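Mundard support – washing machine stops before the final spin
Status: open, waiting on customer
Model: Petarari, 7 kg front loader

Hello, me again I'm afraid. I rang earlier and got cut off while I was looking for the serial number, so I'm putting it all in writing. The machine fills, washes and rinses quite happily, then gets to the last spin, turns over a few times like it's thinking about it, and stops with E18 on the display. The door stays locked until I turn the dial to drain. It started in October and it was only now and then, so I ignored it (yes, I know). Now it's nearly every load.

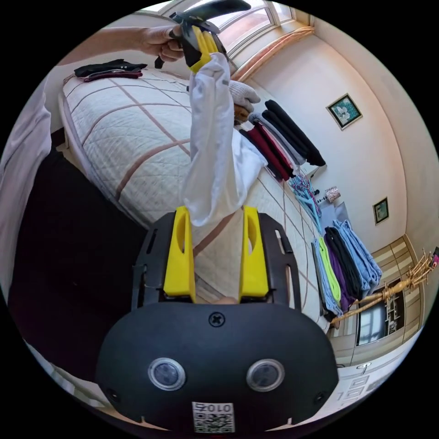 Fouad Bouzid

Right, what I've tried so far. I cleaned the pump filter first as the booklet says E18 is drainage. Out came a hair grip, a lot of grey fluff and a button, and I really thought I'd cracked it! Ran a quick wash with nothing in and it spun up to full speed, lovely. Next proper load, same code. So I pulled the machine out and checked the drain hose at the back. It had a bend in it where it goes behind the cupboard, not a bad one, but I straightened it and clipped it higher up the wall. Two good loads after that, then E18 again halfway through a load of shirts.

I also had a go at levelling the feet, because my neighbour Nabila El Ouafi has the same machine and hers used to walk across the kitchen. One of mine was a good bit off. It's steady now, and quieter too, but it hasn't cured the code. 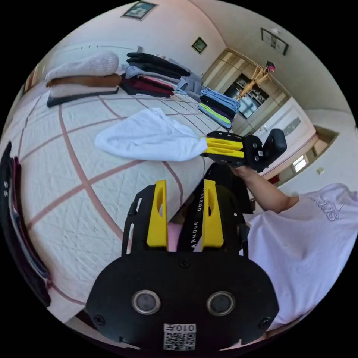 The spin itself seems to be what sets it off, as the pump sounds fine when I listen at the front. I've tried it at 600 and it finishes about half the time, although everything comes out dripping. Anything higher and it gives up. Small loads are worse than full ones, and towels on their own are hopeless. I wondered about things winding round each other, so long or stringy bits, like the black strap with the white Armour lettering, are going in a net bag from now on, sleeves get shaken out before they go in, and I'm not mixing heavy with light. Too early to say if it helps.

The shop I bought it from, El Khatib, told me it could be the pressure sensor and that the little air tube to it gets blocked with powder. I use Fulier powder, the ordinary one, and probably too much of it. Is that tube something I can get at myself? I'm happy to take the lid off but I don't want to spoil the warranty.

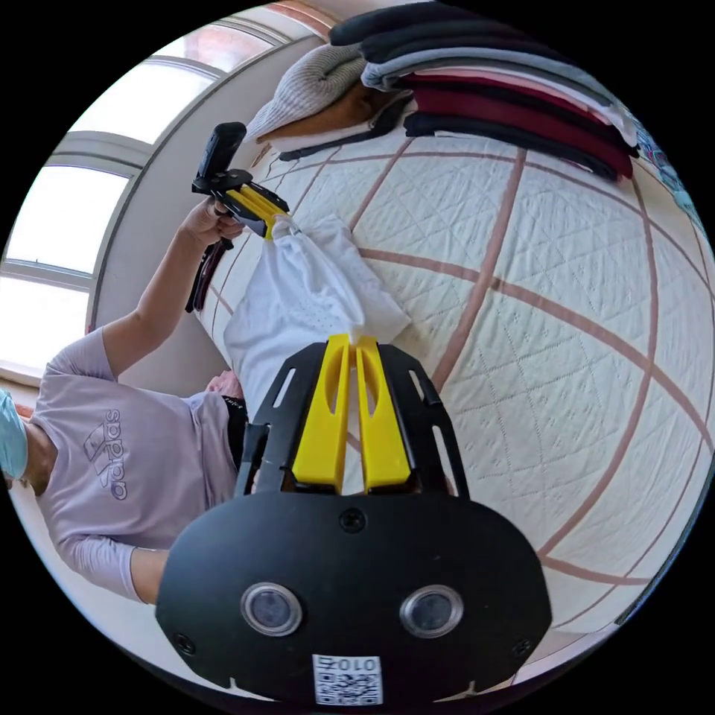

Attachment 3, April 2024

Update: ran the hot drum clean with nothing in it, twice. No code either time. Then a mixed wash at 40, and E18 with 7 minutes left on the clock. I turned the dial to drain, waited for the click, set spin only and off it went as if nothing had been wrong. So it can do it when it wants to!

If you do send somebody, mornings are best – the buzzer for our flat doesn't work, so please ask them to ring my mobile from downstairs.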